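Six minute read

I have been driving an electric car since June, which in my family makes me the expert, and I get asked the same few questions at every cookout. Is it a pain to charge? What happens when it gets cold? Did I really buy one from a company my brother-in-law has never heard of? I thought I'd write the answers down once, and then I can just send people over to the blog while I go get more potato salad.

The car is a Mousavi Potau, the smaller of the two they make, used, with one previous owner. I had gone in meaning to look at a hybrid. The salesman, a very patient man named Darnell Abernathy, let me drive the hybrid around the block and then asked if I'd like to try the Potau "just so you've ruled it out." Well, I did not rule it out. I took it up the hill behind the dealership, the one where my old wagon used to cough and drop a gear, and it went up like an elevator. I came back grinning and I'm sure he knew right then.

I did go home and sleep on it, though. My old wagon was fourteen years old and had been to the shop four times since Christmas, and the last bill was $649 for something to do with the cooling system that I still couldn't explain to you. So the timing was in Mousavi's favor.

Charging is what everyone wants to hear about, so let me get to it. For the first 3 weeks I used a regular wall outlet in the garage, with the cord that came in the trunk. It works. It is also very, very slow, and if you come home late with a low battery and have to leave early, you are going to be doing some arithmetic over your toast. I got tired of the arithmetic. I had a proper wall charger put in, an Ekico, which was neither the cheapest nor the fanciest one the electrician carried, and now I plug in when I get home and don't think about it again until morning. If you own your house and your panel has the room, do this first and don't spend 3 weeks being stubborn like me.

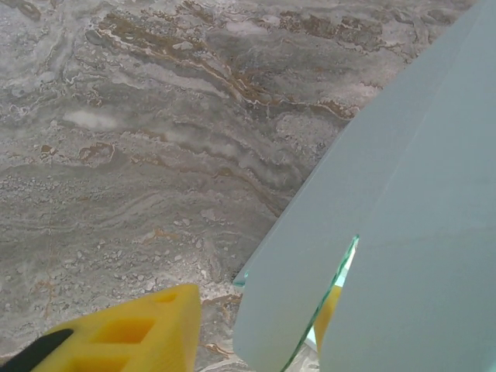
The countertop, with its rust and tan veining.

The manual is short and not very good, by the way. It has one whole page on wall screws and two sentences on setting a schedule, and the schedule is the part that saves you money. Our power company charges less overnight, so I have mine start at eleven. My neighbor Kátia Siqueira, who has had electric cars much longer than I have, showed me how to do it from the car's own screen instead of the charger's app — go into Energy, then Departure, and set the time you want to leave. The car works backward from there and warms itself up, too. I'd had the thing two months and had no idea.

Now, road trips. My sister lives 108 miles away, and that is a trip I can make on one charge in decent weather with plenty left over. Coming home the same day is where I have to stop. There's a Drirnel station by the highway with a sandwich place next door, and I've gotten used to having lunch there. Twice I've pulled in and found one of the plugs out of order, and once I had to wait for a family in a minivan to finish up (they were lovely, and their dog was lovelier). So I won't tell you it's as easy as gas, but it hasn't spoiled a day yet either.

The cold is real. On the worst mornings the number on the dash dropped a good bit, and running the heater full blast made it drop more. I use the heated seat and steering wheel first and leave the heater low, and I keep the battery at 90 percent if I know I'm going any distance. The rest of the time I leave it at eighty, as Darnell suggested.

Things I don't like: the door handles, which pop out when they feel like it. The wiper controls, which are buried in a menu, and I'd like a word with whoever put them there. And the chime it plays when you shut it off, which my husband now hums around the house.

Would I do it again? I would, yes. I'd get the blue one, though. Mine is a sort of putty color and I lose it in every parking lot in town.

Next time I'll write about the tires, which are wearing faster than I expected, and what I was quoted for new ones.

Questions? Use the contact page | © All rights reserved | Back to top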